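Subject: Re: [pristholm-screen] So who is directing the lighthouse film?
From: Morven Crichton
Date: 2020-09-20

Maite Collado wrote:
> Does anyone know if the Pristholm job is still on? I heard from a
> friend in wardrobe that Julián Vallejo had signed and then I heard
> he hadn't. I have a flat to sublet and I'd like to know whether I'm
> staying put or not. Also is it true they want the whole thing in
> two languages?

Hi Maite, hi all,

Yes, still on! I spoke to Montserrat on Friday and she said I could pass this along, so long as we keep it on the list until the press note goes out.

Julián is signed. What your friend heard was probably the bit in the middle, when his dates on the Flidix series got pushed and for a week it looked like he'd have to drop out. They've moved the start of our shoot back to make room for him, so it's 25 days now with one short break after the harbor scenes. Anselmo Barroso is playing the father. I can't tell you how happy that makes me — I've wanted to see him in something this size ever since Bangash, where he had maybe one good scene and walked off with the whole movie.

Two languages, sort of. The family speaks Spanish at home and English in town, and Montserrat wants it left like that, with subtitles both ways. There was talk of shooting every scene twice for the distributor (Tralier, the same people who picked up her last one) but she said no and they let it go. The script is down to 6 speaking parts after the last rewrite. If you read the spring draft, the cousin is gone, and so is the wedding. I miss the wedding a little.

For crew: sound and camera are filled. Wardrobe needs one more person, and there's an opening for a script supervisor who can follow both languages, which to me has Maite's name all over it. Write to the office directly and say I sent you. Don't sublet the flat yet, though, wait until you've got something in writing. I learned that one the hard way on Bangash!

Extras will be needed for the ferry day. They're hoping for 183 people on the dock if the permit comes through, and lunch is included. Bring a coat, whatever the forecast says.

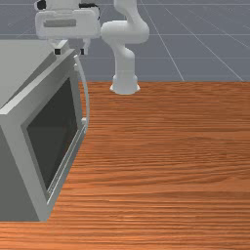

Render: white arm on a wooden tabletop.

Last thing, the fundraiser screening. We're 3000 short of what we need for the hall and the projector, and I'd love to have that settled before everybody disappears onto the shoot. Tickets are with me. If you said you'd take a handful to sell and haven't picked them up, they're in my kitchen and they're in the way of the toaster.

More when the press note is out. I'm around most evenings if anyone wants to call.

Morven

Recent threads on this list
Ferry day: who has a van?
Anyone got a copy of the Bangash soundtrack?
Subtitling rates, again
Re: Re: Hall booking for the screening
Tralier's fall slate

Pristholm Screen mailing list | Contact the list owner | Back to top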